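Planana Owner's Guide / Section 4: Washing and Drying Delicates

Previous: Sorting by Weight Next: Stain Treatment

This section covers bras, tights, fine knits and anything with a hook on it. The Delicate program on the Planana is gentler than Normal, but the word on the dial is no guarantee. Read the garment label first, and don't take that too seriously either. Plenty of labels say "hand wash only" on things that come through a cool machine cycle fine, and a few say "machine wash" on things that don't.

Before you start

1. Empty the pockets and close every zipper and hook.
2. Put small or snag-prone items in a mesh bag. One bag, loosely filled. If you have to push to get it closed, use two bags.
3. Place the bag in the drum with a few soft items of similar weight. A single bag on its own tends to throw the load off balance, and the machine will stop and show code 63.
4. Add liquid detergent to the left compartment, up to the lower line. Powder may not dissolve in cool water, whatever the box claims.

NOTE: Detergent makers print generous doses. Start with half and see how the clothes come out.

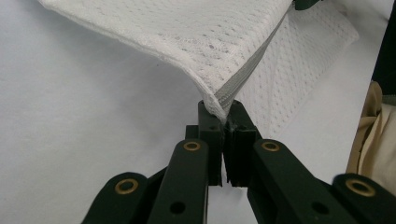 DRONDIER, March

Revised text for the Feltosum edition. Replaces the earlier Section 4 in full.

Running the program

5. Turn the dial to Delicate. The display shows the default spin setting, which is 4.
6. Press Spin until the number reads what you want. Anything above 7 is too fast for knits. The setting goes up to 9 because the same control panel is used for towels.
7. Press Start and wait for the door to lock. If it doesn't click, open it and close it again, firmly.

CAUTION: Do not use the Quick option with Delicate. The panel will let you select both. It shortens the rinse, and soap left in fine fabric can irritate skin.

CAUTION: Never put a bag with a broken zipper in the drum. Knotting the end is often suggested online. Knots come undone.

Drying

8. Take everything out of the bag as soon as the door unlocks. Clothes left bunched up will crease and may smell.
9. Lay knits flat on a towel. Hang the rest away from direct heat.

The Air Fluff setting is sold as safe for all fabrics. We would leave out elastic and anything with lace – that has been our advice since the first edition, and the new dryer hasn't changed it.

Caring for the bag

Turn the bag inside out now and then and shake out the lint. Fabric softener does nothing useful for it. Look along the seams before each wash and replace the bag if a hole has opened up that a hook could pass through.

Text: Impi Peltonen. Checked against the machine by Þröstur Riis.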